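News > Members' visits > Moltetness

Visit report: the Fendari kitchen, Moltetness
November. Posted by the visits secretary

Quick notes from the Fendari trip before I forget it all. Good turnout, coach late, missed the first talk.

Fendari do catering and washing up for nurseries and day centres, all out of one building by the harbour. 276 meals on the day we went. Everything comes back dirty in crates - plates, bowls, beakers, cutlery, and whatever the children have dropped in with it. Used to be 5 people on the sorting bench, both shifts. Now two arms from Jaltar do part of it and the same five are still there, doing differnt jobs.

What the arms do: pick, place, rack. What they don't do: glasses, anything greasy, anything they haven't met before. The racking was slower than I expected. A woman on the bench said she could beat it easily for the first hour and not at all by the fourth, and her wrists are a lot better for it.

Big change for staff is the mornings. Start is 7 now, was 5.30. Everyone we asked brought that up first, before pay. Pay went up one grade for those who did the arm training (three so far, the other two have places in spring). One man didn't want it and said so, he's on deliveries and happy there.

Less good - the noise. Not loud but constant, and you can't chat across the bench like before. Radio has gone. Breaks also have to be staggered so someone is always near the stop button, and that still rankles, they used to all sit down together. Manager said they are looking at it. Staff rolled their eyes a bit.

Then upstairs to the practice room, where staff teach the arm new items on an ordinary table. Mixed clutter, on purpose. Dish rack with a pale blue plate in it, scissors, a little pink bowl, wooden alphabet blocks. Best part of the day for me.
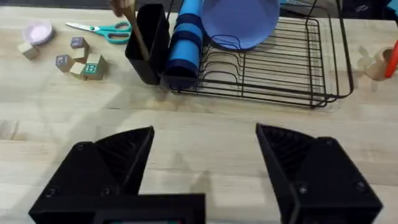

Each new item gets 80 tries before it's allowed downstairs, and it's the bench staff who decide pass or fail, not Jaltar. They were proud of that and quite right. The beakers with handles failed twice. Lids still on the list.

Asked about jobs. Straight answer: none gone, but two leavers not replaced last year, in the packing room. Make of that what you will.

Tea and buns after. Coach home at 4. Bring a jumper if you go, the loading end is freezing and we stood there for ages. They take groups again in the new year, names to me please.

Recent visits
Lapointe bakery, night shift
Moltetness harbour ice plant
The sorting office revisited
Coach times and what to bring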